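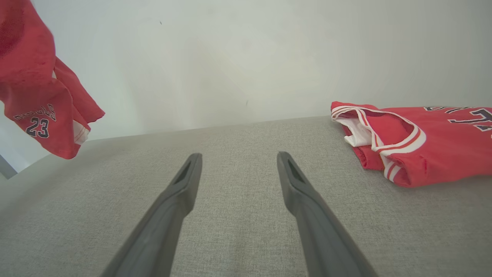
I have now been told by three different people that my living room needs "a pop of color." Pallavi Pathak said it first, standing in my doorway with her shoes still on, and she's a friend so I let it go. But I've been chewing on it ever since, because what she was looking at was a light gray seat against a plain pale wall, and I happen to think that's a perfectly good thing to look at when you get home from work. I like it. I picked it. I don't want to be rescued from it.

When did we all agree that a room has to say something about you? I grew up in an apartment in Ibarra where the walls were whatever the landlord had painted them, and my mother hung one calendar in the kitchen and that was it for art. People came over all the time. They sat down, they ate, they argued about cricket or somebody's wedding, and I can't remember a single person asking what our style was. We didn't have a style. We had chairs!

Now I have a friend (Vikas, you know I love you) who spent most of last December moving one lamp. He'd send me a photo of it on the left, then a photo of it on the right, then a voice message explaining what was wrong with both. He ended up buying a second lamp. And look, if that's fun for you, great, I mean it. Some people build model trains. What bugs me is that it has turned into homework for the rest of us, so that you can't invite someone over for tea without apologizing for the curtains first.

I got curious and went to one of those big furniture places, Boton, out past the ring road. There was a throw blanket there for 2,196. One blanket. It was scratchy, too. The salesman told me it would "finish the room," and I asked him what happens after the room is finished, and he laughed but he didn't answer. I had a budget of 1,000 for the whole afternoon and I came home with a doormat and a bag of roasted peanuts from the guy in the parking lot. Good peanuts.

The argument I always get back is that plain rooms are cold. My neighbor Trilok Saxena says mine feels like a waiting room – he says this while sitting in it for hours, drinking my coffee. I don't buy it. I've been in beautifully decorated homes where I was scared to put my cup down, and I've been in bare ones where I fell asleep after lunch and somebody put a sheet over me. Warm is something people do. I suppose good light helps, and a seat you can get out of without a plan.

I'll give the other side this much: I do miss having a plant. I had one for 30 days and it did not go well, and I'm not ready to discuss it. Pallavi has offered to bring me a cutting from hers, and I told her yes, as long as it's green and it isn't there to make a point. She's coming over Sunday. She can sit wherever she wants.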